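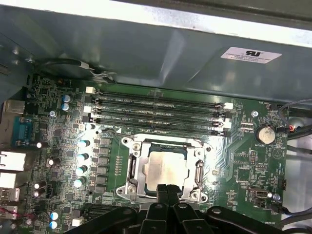 Skirkgate Singers: Frequently Asked Questions

Last updated 9/9/24

Do I have to read music?
No. Half the tenors can't, and the other half won't admit it. We teach by ear first and hand out the words afterward.

What do you sing?
Sea songs, mill songs, drinking songs and a few hymns that got into bad company. Our song list has 814 entries. Gion Zwahlen keeps it, and he knows that "The Grusden Ferry" is in there twice. One has the dog verse and one doesn't. Please don't write to him about it.

Where can I find the words?
On the Words page, sorted by first line. Almost 700 songs have full lyrics so far. The rest say "ask Nest," meaning Nest Penry, who will sing it to you whether or not you have time.

Why are your words different from the ones I learned?
Your grandmother had her version and ours had theirs. If you know an extra verse, send it in and tell us where you heard it.

Can I bring an instrument?
Fiddles, whistles and squeezeboxes are welcome after the break. Banjos: one at a time, and Salim Temba usually got there first.

How much does it cost?
$5 a night, tea included. Cookies depend on who remembered.

Will I have to sing alone?
Only if you start a song that no one else knows. It happens to Gavin Haldane most weeks and he seems fine.

Can I record the singing?
Ask the room first. Tiina Koivisto will say yes to anything except "Strachan's Farewell," which she is still working on.

Where do I park?
Behind Hongate Hall. The gate sticks, so lift and push.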